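Saturday, late

Knees up on the couch with a bag of peas on the left one, so this'll be short (it won't be). We won! First one since July and I still can't quite believe it. Fahy came down to our place with their big pack and their matching bags and we sent them home on the wrong end of it. Isabelle Sutherland went over in the corner with three of them hanging off her and then got up and asked the ref how long was left. Forty minutes, mate.

I was on the wing again, my least favourite spot, but Sheldon reckons I read the kick chase better out there and I'm not going to argue with the coach in a week we've won. Dropped one cold, right in front of the clubhouse. Made up for it with a tackle near our line that I'll be telling people about until I'm 80.

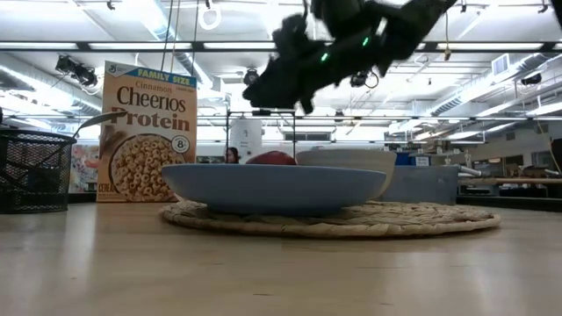 Blue bowl on the woven mat.

The second half was a slog. Alfie did his shoulder at a ruck and had to come off, so Benedek went to hooker, and he hasn't thrown into a lineout since school. First one went straight to their number eight. Second one did too. After that we just kicked to the middle of the park and hoped – not pretty, but it held. There were 265 through the gate according to Žydrūnas, who does the announcing and got very excited about it over the speaker in the middle of one of our scrums.

Next up is Minimstead away, an awful drive and a worse pitch, all slope and no grass at the far end. Sheldon wants us on the bus at 11. I want the front seat so I can stretch the knee out, and I'll fight Isabelle for it if I have to.

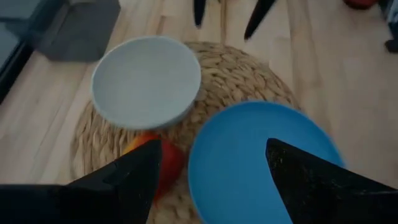
SKILTMONT RUGBY CLUB – WOMEN'S AND MIXED SOCIAL SECTION

Things to do before training: get new laces, wash the mouthguard properly this time, ring Alfie about the shoulder. He says it's fine but he said that about his ankle and missed the rest of the season. Also pay my subs. I've been dodging that email for weeks and my favourite colour of sock is only for paid-up players, apparently.

Peas have thawed. Bed.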